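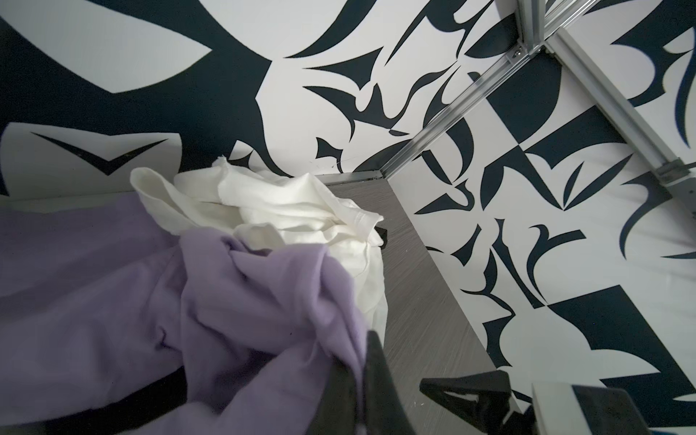 Lavender and white fabric heaped on a grey wood-grain surface.

Residents of Flukmont will be able to hand in worn-out clothes and household linen at four new collection points from September, under a trial meant to keep usable cloth out of general waste.

The points will be open for 10 weeks. Bags left at them will be taken to a sorting room in the former Zhuravel shoe shop, where wearable items are separated from those fit only for cutting up or recycling.

The trial is being run by Lulo, a clothing reuse charity, with money from the town council. Lulo already sells second-hand clothes from a shop near the bus station, but until now it has turned away anything with holes, stains or broken zips.

"People bring us a bag and half of it goes home with them again," said Marijke Maes, who manages the scheme. "Most of them then put that half in the bin. We would like to take the whole bag."

The collection points will be at the library, the swimming pool, the market hall and the car park behind the health centre. The first three can be used during normal opening times. The one at the health centre is outdoors and will be emptied every morning.

Clothes, sheets, towels, curtains and tea towels will all be accepted, whatever state they are in, so long as they are dry and bagged. Odd socks can go in. Single shoes, duvets, pillows, carpet and anything soaked in oil or paint can't be taken. Residents are asked to tie the bags and to keep them small enough to lift with one hand.

Clothes in good condition will go to the Lulo shop as before. Cotton that is too worn to sell will be cut into cleaning cloths and sold by weight to garages and decorators. Knitwear will be sorted by fibre where the label can still be read, and wool will be sent away to be pulled apart and spun again.

Garments made from mixed fibres are harder to place. Maes said there was little demand for them and that part of what is collected would probably end up as stuffing for furniture or as padding. Anything with mould on it will be thrown away.

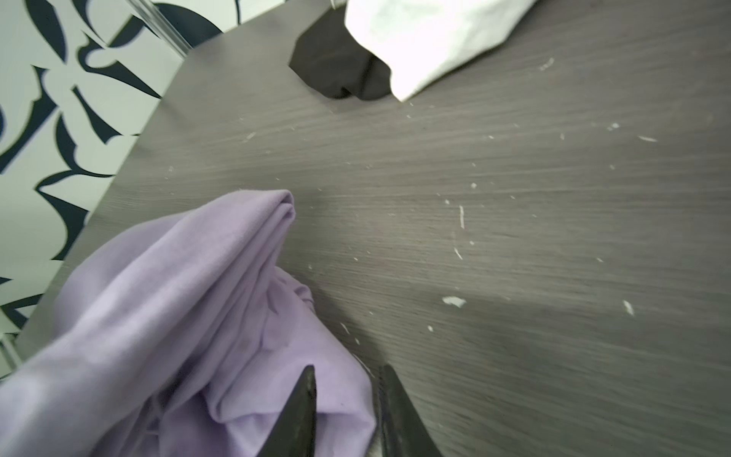
Lavender-purple cloth on a dark grey tabletop.

A smaller collection was held in the spring at the market hall only. It brought in 155 bags, more than the charity had room for, and sorting went on for 15 days after the last bag was handed over. The shoe shop was rented as a result.

Tadeo Paredes, who led the sorting in the spring, said bedding made up a larger share than expected. Many of the sheets had been kept in cupboards for years and were hardly worn, but they did not sell well in the shop because buyers could not tell what size they were.

This time each sheet will be measured and given a paper label before it goes on the shelf. Paredes has also asked for buttons and zips to be left on donated clothes. Several people had cut them off in the spring to be helpful, which meant that coats and cardigans that could have been sold went for rags.

"If you want to keep the buttons, keep them," he said. "But a cardigan with no buttons is very hard to sell."

Lulo will hold mending sessions in the sorting room while the trial is on. These will cover darning, patching knees and elbows, and replacing the elastic in waistbands. They are free, and needles and thread will be provided. Places have to be booked at the shop.

The council's part of the money pays for the containers, the rent on the room and the hire of a van. It does not cover wages. Lulo expects to meet those from shop sales and from the cleaning cloths, though it has said that the price paid for rags has fallen and it can't promise the sums will work out.

Some market traders have raised concerns over bags being left beside the container in the hall once it is full. During the spring collection, bags were placed in the walkway and had to be moved before stalls could be set up. The charity said the new container was larger and that a phone number would be shown on the lid for anyone who finds it full. Bags should not be left on the floor.

Cukeo, the next town along the valley, has asked to see the results before deciding whether to set up a similar collection. It has no textile containers at present, and people there who want to use the Flukmont points during the trial may do so.

Lulo will weigh everything that comes in and record how much is sold, cut up, sent for recycling or thrown away. The figures will go to the council after the trial closes, and councillors will then decide whether to keep the containers in place over the winter.

The sorting room will not take donations at the door. Anyone who can't get to a collection point can ask at the Lulo shop for a bag to be picked up from home. Pick-ups will be made in the afternoon, between 2pm and 5pm, and are limited to addresses inside the town.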